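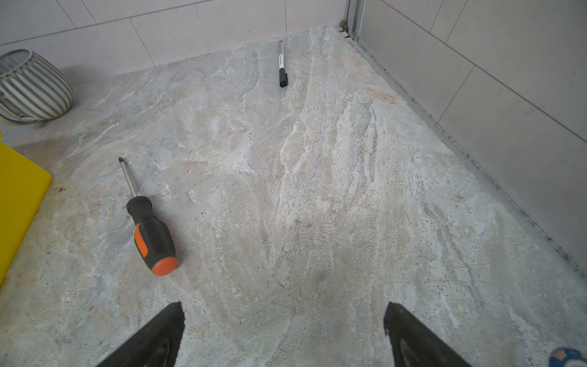
vshenoy
Quoted $2,000 to "restore" a stone-look bathroom floor. I'm not convinced it needs anything but a decent mop. The chalky white swirls across the middle are what the bloke keeps pointing at. Screwdriver's there for scale. Colour's fine by me.

Renata P
Is it even stone? Plenty of lookalikes about. I'd want that answered before paying anyone.

mkoh85
Disagree, pale floors go cloudy from the wrong cleaner. Get it honed.

vshenoy
He says marble. He also sells the sealer, so grain of salt.

Renata P
Exactly. And the faint line near the marker pen could just be veining.

mkoh85
Or a crack. Run a fingernail over it.

vshenoy
Will try tonight. Still not paying two grand.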